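My year of fixing stuff (mostly badly)

December 2023

So the dryer is running again as I type this, and I'm a little bit in love with it. It squeaks! It squeaks on every turn and the dog has moved to the far end of the house, but it's hot and it tumbles and I did that, with a belt that came in a padded envelope and a flashlight held in my teeth.

If you've been reading since March you know how this started. The dryer people wanted $321 to come out and do "the usual," and I couldn't get anyone on the phone to tell me what the usual was. I was mad enough that I made a rule on the spot, standing in the laundry room with an armful of damp towels. For the rest of the year, when something in the house broke, I had to try to fix it myself before I was allowed to shop for a new one. I didn't have to succeed. I only had to try, with the thing unplugged.

I was not handy going in, I should say that up front. I owned a hammer, a pair of scissors I used as a screwdriver, and a screwdriver I used to open paint. My dad's idea of home repair was to put the broken thing in the garage and never speak of it again, and I'd been carrying on that tradition pretty faithfully.

The mixer

First up was the Lulero, my big cream-colored stand mixer, which had started walking across the counter whenever I made bread dough. I'd been holding it down with one hand for so long that I thought that was just how you made bread. I looked it up and the whole problem was a screw underneath the head that works loose. You tighten it. I spent longer looking for the right size of driver than I did on the repair, and then I made cinnamon rolls to celebrate, and then I made them again the next night, and by that weekend my jeans had an opinion about my new hobby.

That one gave me a completely false idea of how the year was going to go.

The toaster

The toaster went in the trash. I got the crumb tray out, got the bottom off, and found a spring on the floor that I still can't match to any part of the toaster. The lever won't stay down. I ate bread-flavored bread for two weeks and then my neighbor left a spare toaster on my porch, so technically I didn't buy one. I'm counting it as allowed.

The coat

I love this one the most so please put up with me. I have a gray wool coat I bought with my first real paycheck, and the lining had been in shreds for years, to the point where I'd stick my arm in and my hand would come out somewhere around my ribs. The tailor downtown said a new lining would cost more than the coat did, in a tone I can only call sad.

I did it by hand in front of the TV. I took the old lining out with a seam ripper and used the pieces as a pattern (what was left of them), and I bought this loud green satin with little birds on it from the remnant bin. It took me most of April and May, with long stretches where it lay over the back of the couch like a guest who wouldn't leave. One sleeve twists. The hem hangs a tiny bit lower on the left and you'd only see it if I pointed it out, which I do, to everyone, constantly. I flash the birds at people in the grocery line. Worth every stabbed finger.

If you want to try it, get silk pins and a thimble you like the feel of. I bought a cheap metal one that pinched, and I sewed worse until I gave up and got a leather one.

The faucet

Oh, the faucet. I'm going to keep this short. The kitchen faucet dripped, and I went down to Vincze, the hardware store over on the Zultstead side of the river, with the old cartridge in a sandwich bag. If you live near here and you've never been, go. It smells like rope and fertilizer, and the man at the plumbing counter will take your sandwich bag and look at it for a second and walk straight to the right drawer.

What I did wrong was I shut off the water under the sink, felt very clever, and didn't open the tap afterward to check. The valve under there hadn't closed in years and wasn't planning to. I got a face full of water and so did the ceiling. I ran down to the basement and turned off the main in wet socks, and then I sat on the stairs for a while and laughed until I had the hiccups.

New valves, new cartridge, no drip. I went back to Vincze 4 times that weekend. By the last one he had the drawer open before I got to the counter.

The coffee maker

The Kustik quit in July, in the middle of a heat wave, and I took it apart on the back steps and found nothing wrong with it at all. I wiped everything, poked everything, put it back together, and it made coffee. I have no idea. A friend who knows about these things says I probably reseated a connector. I'm going to say "I reseated a connector" at parties for the rest of my life.

What I learned about the tools

You need fewer than you think and nicer than you think. I went through a phase in early summer where I was buying a gadget for every job, and most of those are in a drawer now. The ones I reach for are a good screwdriver with swappable tips, small pliers with a narrow nose, a headlamp (get the headlamp, spare your teeth), and an old muffin tin for screws. The muffin tin was my big breakthrough. Each cup is one step, left to right, and when you put the thing back together you go right to left. Before the tin I used a cereal bowl and every job ended with me staring at a pile of screws like tea leaves.

Also take pictures with your phone before you pull anything loose. I have a whole album of wires and it has saved me so many times. My photos from this year look like I was planning a crime.

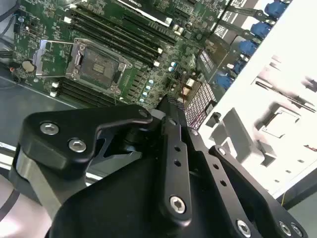
Janelle Ostrow

Computers I came to late, and I was scared of them in a way I wasn't scared of the dryer, which makes no sense if you think about which one can hurt you. I think it's all the green and the tiny parts. A washing machine looks like something a person put together, and a motherboard looks like a city from a plane. But putting more memory in an old desktop is one of the easiest jobs on my whole list. You unplug it, open the case, touch bare metal so you don't zap anything, and push the stick in harder than feels polite until the clips snap. I put it off for months and it was over before my tea cooled.

So did I save any money? People keep asking me this and I kept a notebook, so I could work it out, and I've decided I don't want to. The dryer alone paid for a lot of mistakes. The coat cost me more in satin and takeout than a secondhand coat would have. And if I charged for my time the faucet would be the most expensive faucet in the state.

What changed is more how I walk around my own house. I used to hear a noise and get this low dread, like a bill was coming. Now I hear a noise and I go get the headlamp. I've got the back off things that weren't even broken. I looked inside the doorbell last week just to see (there's hardly anything in there! it's a tiny xylophone!).

I did get a bit preachy around September and I want to say sorry to my sister, who only wanted to tell me her vacuum died and ended up with me on her living room rug for an entire evening. It's still dead. She bought a new one the next morning and she was right to.

Things still on the list: the bathroom fan that sounds like a small plane, the zipper on the good tent, and a lamp I bought at a yard sale for 2 dollars that needs a new cord. The rule officially ends on the 31st but I'm going to keep it going and see what happens. The bathroom fan scares me, I'll admit. I've watched three different videos and in every one of them a big clump of gray fluff falls on the guy's face.

If you've relined a coat, tell me how you got your second sleeve to hang straight. I've unpicked mine twice and I'm about ready to call it a feature. And if anyone knows how to stop a dryer squeak without taking the drum out again, please, the dog is begging you.

Recent posts
Birds in my sleeves: the coat is done
I flooded the kitchen, a short report
What I keep in the muffin tin
Cinnamon rolls, the second batch
Damp towels and a new rule

Get new posts by email. I write when I have something to say and you can unsubscribe whenever you like.

This site uses cookies to remember your settings. By continuing to read you agree to their use. OK

Contact | © Janelle Ostrow | Back to top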